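About Ukatau

Ukatau is a small test shop in Bretville. Companies that want to buy a robot arm, a gripper, a wrist camera or a controller send us their short list, and we try each one on the same jobs and write up the results. We don't sell hardware and take no commission.

Efa Harries started the shop after six years at Rathnayake. To date we have compared 67 grippers – most of them two-fingered – and every one does at least 2,000 picks before we write a word.

Fruit and a box on the bench: 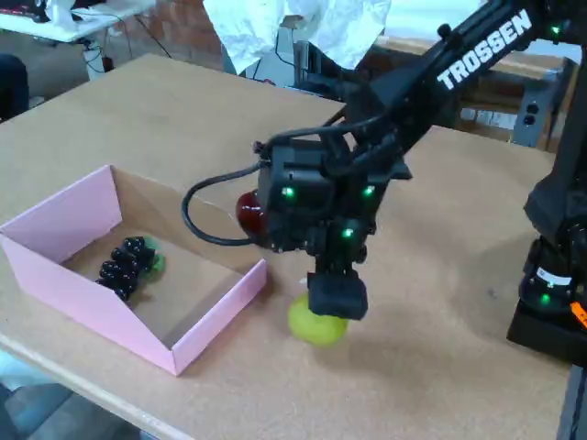
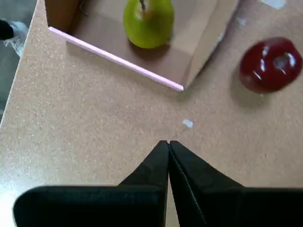 A standard comparison takes 30 working days. You get the full logs, the settings we used and a call with the person who ran the tests. Our second site, in Rindau, opens in April and will handle controllers only.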